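Why does my shadow get so long?
by Liv Backlund
Feb 21, 2021

I had a race with my shadow this morning, and I lost. I was walking down to the harbour at Visten with the sun coming up behind me, and there was my shadow stretched out in front, with legs like a giraffe and a head that was nearly at the bakery. I ran. It ran. It got to the bakery first, and then it went up the wall and I had to stop and buy a bun.

So today I want to talk about shadows, and about sunlight, and why the two of them keep moving about when you're not looking.

What is a shadow, then?

Light goes in straight lines. It can't bend round you to get to the ground on the other side, so if you stand in the way of it, there's a patch where the light doesn't land. That patch is your shadow. It's the shape of you because it's you that's doing the blocking (if you hold your arms out, you block more light, and the shadow gets arms too).

Some things only block a bit of the light. Tissue paper makes a weak, wishy-washy shadow. A clear glass of water makes a very odd one with bright squiggles in it. Try it on a windowsill, but ask first, and use a plastic cup if you are a knocker-over like me.

Long ones and short ones

When the sun is low in the sky, early or late in the day, its light comes in at a slant. You block a long slice of it, and your shadow is long. When the sun is higher up, in the middle of the day, your shadow shrinks and huddles round your feet.

You can do this indoors with a torch and an egg cup. Make the room dark, stand the egg cup on the table and hold the torch up high over it. Tiny shadow! Now bring the torch slowly down towards the table, still pointing at the egg cup. The shadow slides out and out until it falls off the edge of the table. My torch is a very old one and has to be smacked to come on, but yours is probably better.

But the sun isn't really moving

This is the bit that made my head hurt when I was seven. It looks as if the sun climbs up one side of the sky and slides down the other. But it's us doing the moving! The Earth is a big ball and it spins all the way round once a day, and we're riding on it. It's like being on a roundabout in the park, when it looks as though the trees are whizzing past you.

We don't feel the Earth spinning because it's so smooth, and because everything near us is going round too — the houses, the sea, the air, the bun.

Long before there were clocks, people used this to tell the time. The ancient Egyptians had sundials more than 2,000 years ago, and so did lots of other people. A sundial is only a stick or a blade that makes a shadow, with marks to show where the shadow falls at each hour. There's one on the church at Garerness, and it's no use at all when it rains.

Sunshine that comes indoors

Now think about a window. The wall all round it blocks the light, and the glass lets it through, so what you get on the floor is a bright shape with shade all round it. It's a bit like a shadow the wrong way round! The shape might be squashed or stretched or leaning over, depending on where the sun is and which way the window faces.

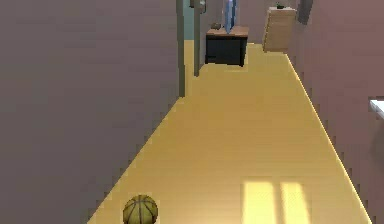
And because the Earth keeps turning, those bright shapes creep along. My cat, Oddsson, knows all about it. He goes to sleep in a warm patch after breakfast and wakes up cross in the shade, and then he gets up and shuffles along a bit and lies down again. He's a sort of furry sundial.

If you'd like to catch the sun creeping, you need a sunny day, a few small bits of paper, a pencil and somewhere people won't tread.

Find a patch of sunshine on the floor. Put a bit of paper at one corner of it and write the time on it. Go away and play for half an hour, then come back, find the same corner of the sunshine and put down another piece with the new time. Keep going until the patch disappears or it's time for tea.

You'll have a little trail of papers. Does it go in a straight line? Does the patch change shape as well? If you do it again in October you'll find the trail is in a different place, and I'll write about why another time, as it needs an orange and a knitting needle.

One more thing, and it's a serious one. Never look straight at the sun, even with sunglasses on, as it can hurt your eyes for good. Look at the shadows instead. You can stare at those as long as you like.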